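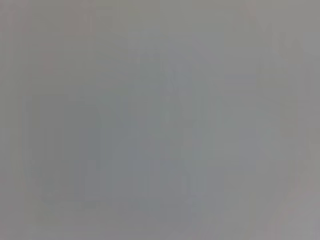 Keeping grey cloths and towels from going dingy

Posted October 2022 in Laundry and Linen

Grey is sold as the colour that hides everything. It does hide tea and dust quite well, but it shows grease, and after a year or so of careless washing it turns either yellowish or a flat, tired blue. Most of the tips below came from readers after the September piece on tea towels. I have tried nearly all of them at home and left out the ones that made things worse.

Sorting

Wash grey things with other greys, or with pale blues. Whites are the wrong company. Many washing powders for whites contain brighteners, and these leave patches on mid-grey cotton that you only notice in daylight. Anything red or pink goes in a separate load until it has been through the machine several times. A single new red sock is enough to leave a pink tinge on a whole set of flannels.

If it has happened already, don't tumble dry. Wash the lot again straight away while it is still damp, at the highest temperature on the care label, with the red thing taken out. Gaurav Joshi wrote to say he soaks his overnight in cool water with a scoop of oxygen bleach first. I tried this with two hand towels and one came up clean. The other still has a faint mark near the hem.

Grease from the kitchen

Kitchen cloths need treating before they go in the basket. Rub a drop of washing-up liquid into the mark, leave it for 15 minutes and rinse under the hot tap. Old grease wants a second go. Don't use fabric softener on anything you dry dishes with – it coats the fibres and the water just slides about on the plate.

Pacita Yap keeps a lidded tub under the sink with warm water and soda crystals in it, and drops cloths in as they get dirty. She empties it every evening. Wear gloves if you do this, and keep wool and silk well away.

Microfibre

Microfibre has its own rules. Wash it at 40 degrees or below with liquid detergent. Powder can sit in the pile if it doesn't dissolve fully. No softener, no bleach, and never in with cotton towels, which shed fluff that you will be picking out for weeks. Hang it up to dry. If a cloth has started to push dust around, it may only need a long soak in plain hot water from the tap, well wrung out afterwards.

Hard water

Towels that feel like card have usually got limescale or old detergent in them. Run them through a full wash with no detergent at all and look in at the drum part way. If you see suds, you have been using too much. I cut my dose by a third after doing this and have not gone back up.

Vinegar comes up in every letter. Khải Võ swears by it in the final rinse. I used it for a while and the towels were softer, but some machine makers advise against it because of the rubber seals, so check your handbook. Never put it in with bleach.

Drying and putting away

Shake each towel hard before it goes on the line. It lifts the loops and saves a good deal of stiffness. Indoors, leave a hand's width between things on the airer and open the window a little.

Make sure everything is bone dry before folding. Thick hems are the last part to dry and the first to smell. Put clean towels at the bottom of the pile and take from the top, so they all get their turn.

When to give up

A towel that smells sour as soon as it gets wet, even after a hot wash, is finished as a towel. Cut it up for the garage or the dog. Worn cotton cloths make good floor rags, and the thin ones are best for windows.

Next month: oven gloves, and whether they can be washed with the insulation still in.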